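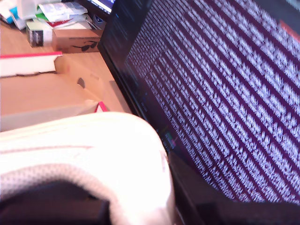
Mesa de trabalho também guarda sapato: a arrumação de domingo na Homano

3/3/24

Passei a manhã na sala da Homano, que resolveu abrir as portas para o mutirão de arrumação das mesas, e vou contar: adorei! A ideia foi do Jairo Guzmán, que cansou de procurar caneta no meio da papelada e chamou o pessoal dos andares de cima (a turma da Sernen desceu em peso, com café e tudo).

A regra é simples. Cada um esvazia a própria mesa, separa o que fica e leva o resto para o corredor, onde tem uma prateleira de trocas. Livro grosso, pasta, cabo, caneca sem par, vai tudo para lá. Monitor ninguém precisa desligar, porque tem gente com processo rodando desde sexta e eu que não ia mexer naquele terminal cheio de letrinha em fundo roxo.

O que mais me surpreendeu foi a quantidade de caixa de sapato em escritório. Sério! Tem quem guarde tênis para a caminhada do almoço, tem quem guarde nota fiscal, e a vermelha da Nike, uma Court Royale, estava bem na frente do monitor, em cima da mesa de madeira clara.

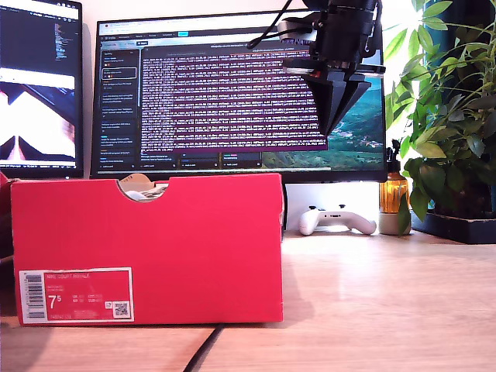
O Arnulfo Restrepo, que cuida da prateleira, pediu que caixa boa não vá para o lixo: serve para guardar carregador, adaptador e aquele monte de papel que a gente jura que vai ler. Até o meio-dia ele já tinha anotado 193 itens no caderno, e a fila do café continuava do mesmo tamanho.

A prateleira fica no corredor até as 16 horas de sexta, e quem quiser pegar alguma coisa é só passar e avisar o Arnulfo. Em abril o mutirão vai para a sala da Puka, no mesmo prédio. Eu já separei duas gavetas minhas para levar!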